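# Chapter 4: When Big Brands Meet Small Growers

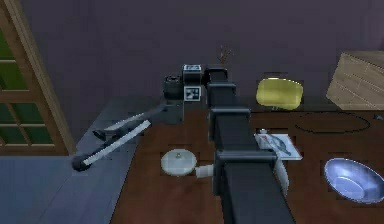

*Figure 4.1 A black robot arm over a brown wooden tabletop (computer rendering).*

Few moments in the beverage trade are as lively as the first talks between a household name and a newcomer! In this chapter we follow Grandeo, a soft drink maker with 1359 employees, as it weighs up a partnership with Duvodmont, a hemp grower with a staff of 53.

The two firms want very different things – Grandeo is after a new flavour and a fresh market, while Duvodmont needs capital and shelf space. Watch how each side values the other's licences, and keep a pencil handy for the cash flow tables in Section 4.2.

Before reading on, jot down which partner you think holds the stronger hand.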